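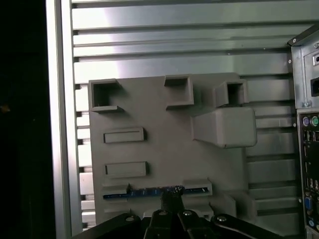

# Contrast on a Budget Projector

For our spring project we wanted to know how much a darkened room helps a cheap projector. We borrowed the Andau from the school library and spent most of March in the basement with a light meter, which was way more fun than it sounds!

The box promises a contrast ratio of 2000:1. With the blinds open we measured 30:1, and the test text looked washed out. With the blinds shut and black paper taped over the door window, we reached 600:1 - a huge jump for the price of some paper.

Color barely moved between the two setups. Fan noise was a bit annoying in Eco mode, oddly enough.

Next we'd love to repeat everything with the Dallell, if the library gets it back in time.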